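Search this site
Enter keyword
Go

The counter that packs itself, mostly

The snack counter at the Futport depot opens at 6 a.m., and until last spring two people worked it through the morning rush. Now there is one, plus a two-armed robot supplied by Fliltier. The attendant, who has worked there since the counter opened, asked not to be named.

"My hours stayed the same," she says. "What I do in them changed. I used to hand out sandwiches. Now I fill trays and watch."

The second morning position moved to the kitchen at Nomport. She says her former coworker took it and likes the pay but misses the regulars.

On Wednesday the counter served 97 orders before noon. She stepped in on two of them, both for sandwiches that had come apart. "Soft bread is the hard part. A bottle is easy. It has a shape and it keeps it."

Setting up takes her longer than it used to. Everything has to go back in its usual spot — baskets, drinks, candy — and she does it before she makes coffee.

Does she worry about her own job? "Sure. I asked my manager and got a maybe. I'd rather have a no." She has started a maintenance course, paid for by the company, and hopes to finish by April.

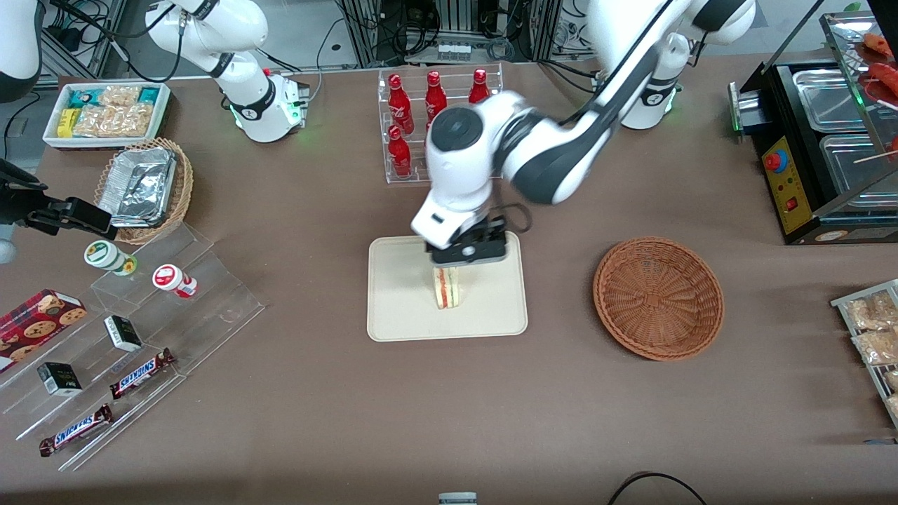 Related

Minja drivers vote on new shift plan
Nomport kitchen passes 2,000 meals a week
Night bus returns to Futport

14 shares | 2 comments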